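Cekanbridge Shared Workrooms: Member Forum
Facilities > Furniture and Surfaces

Thread: Care of the light wood tables

Posted by H_Willems
March 21, 2023

Members are asked to comment on the proposed care schedule for the wooden tables in the shared workroom. The present proposal is to sand and re-oil all tabletops in April, at a cost of 200 per table, and to require a mat under all work from that point on. Comments will be passed to the house office with the proposal.

Hanneke Willems
House Office

Posted by lhoekstra

I support the re-oiling. I do not support the mat requirement. Mats slide, they collect dust underneath, and members who clamp their work to the table edge cannot use them. A rule of this kind will be ignored within a month.

Posted by Zabala_I

With respect to the previous member, the mats sold by Van Beek do not slide. I have used one for 4 years. The price of sanding should be weighed against the price of mats, and the figures favor mats.

Posted by lhoekstra

The Van Beek mat is 11 millimeters thick. Small parts that must stand level with the tabletop cannot be used on it without shims. I would ask that this be entered in the comments.

Posted by H_Willems

Both comments are noted. Could members please report marks on the tables as they find them, so that the office can judge which tops require sanding and which require only cleaning?

Posted by m.sarkozi

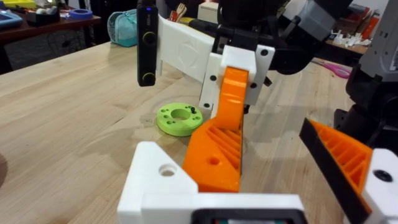 My view is that sanding should be the last step and that cleaning should be tried first. Oil soap and a soft cloth, applied along the grain, will lift many surface marks. On this tabletop there is a faint stain, much like a water mark, around the green ring, and I would not approve 200 for a mark of that kind before a cleaning has been attempted. I would also ask that parts be put away at the end of a session so that the whole surface can be wiped.

Mariann Sárközi

Posted by Zabala_I

Oil soap leaves a film if it is not rinsed. Plain water and prompt drying would be my preference.

Posted by m.sarkozi

A second cloth, slightly damp, removes the film. The instructions on the bottle say the same.

Posted by H_Willems

The office will request a trial cleaning before any sanding is ordered. The mat requirement remains open for comment.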